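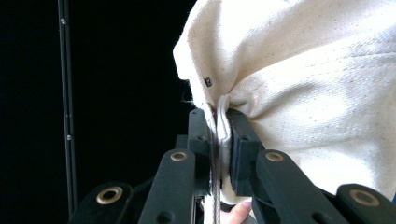 Eliécer says the whole trick is to lay out everything you mean to take, put half of it back, and then do the same again the next morning. He said it on the phone last night in the voice people use once they have been converted to something. I asked what happens if you halve a pair of shoes. He said I was being difficult.

Thursday, August 7, 2025

So I am being difficult, in writing. Three weeks now I have been reading about packing light, and I'm no nearer to believing in it than when I began. Every article has the same person in it. He has been to a great many countries with one small bag, he owns two T-shirts made of some wool that never smells (says who? he's the one wearing it) and he washes his socks in hotel basins and finds this freeing. I've washed socks in a basin. They were still damp when I had to put them on, and I walked round Mivau all morning in a temper.

The weight business bothers me most. Eliécer has bought a hanging scale and wants me under six kilos for the November trip. Why six? He couldn't say. It was in the Wevano guide, which he paid for, and as far as I can see the Wevano people also sell the bag, the little bags that go inside the bag, and a towel the size of a tea tray. I would trust them more if they sold nothing. A person who truly wants you to own less doesn't send you 11 emails in a month. I kept a tally on the back of the gas bill.

Then there's the arithmetic. The towel weighs less than a proper towel, fine. But it dries you less as well, so you stand about cold for ten minutes and end up using your shirt. Nobody seems to weigh that.

In fairness to him (I'm trying) last year's case was a mistake. It had a wheel that went, and I dragged it up the hill from the station at Serbridge with the thing veering left the entire way. I had packed a hardback I didn't open and a second coat. I know perfectly well I didn't need the second coat. What I don't accept is that I could have known it beforehand. It might have rained. It did rain the year before, and I was the only one of us who was dry, and they all seem to have forgotten.

Tried a rehearsal this afternoon anyway. Trousers, two shirts, a jumper, the washbag, the good shoes worn and the light ones packed. Rolled things, as instructed. Rolling is supposed to save room. I then folded the same things and they took up the same room, and the rolled shirts came out with creases going sideways instead of up and down. I'd like to see one of these rollers at a christening.

Hats weren't on the guide's list at all, oddly. One line at the end about "sun protection", and that was for a cream.
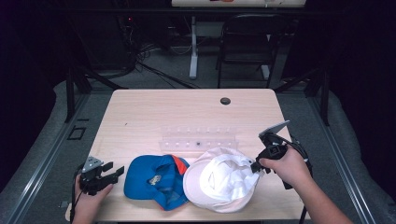 Two caps. The guide would allow neither.

Abelardo Huamán rang about the rooms just before supper, so I asked what he was taking. He said a suitcase. I said what size, and he said the suitcase, the one he's got. He has never thought about it for a minute in his life and he always has a plaster and a spare battery when somebody wants one. Eliécer will be the first to ask him for both. I'd put money on it.

Cost so far, if I followed the advice: the bag alone is 400, before any of the small ones. For that I could pay to check in a normal case for years and have a jumper for every day. I put this to Eliécer and he said it wasn't about the money, it was about how you feel walking out of the airport while everyone else is waiting at the belt. I quite like the belt. You sit on a trolley and look at other people's luggage. We waited for him at the other end last time in any case, as he'd gone to buy toothpaste.

Still, I have taken the second coat out. It's on the back of the door, where I can get at it if I change my mind, and the forecast is no use this far off. I may leave the hardback too and take the thin one about Sotelo, although I suspect it's dull. The light shoes are staying in, whatever the scale says. He's bringing it round on Sunday at 10 to weigh me, he says, like a prize marrow, and I've half a mind to put the iron in the bag just to see his face.

Must ring the dentist. Must find the adaptor, which was in the drawer and now isn't.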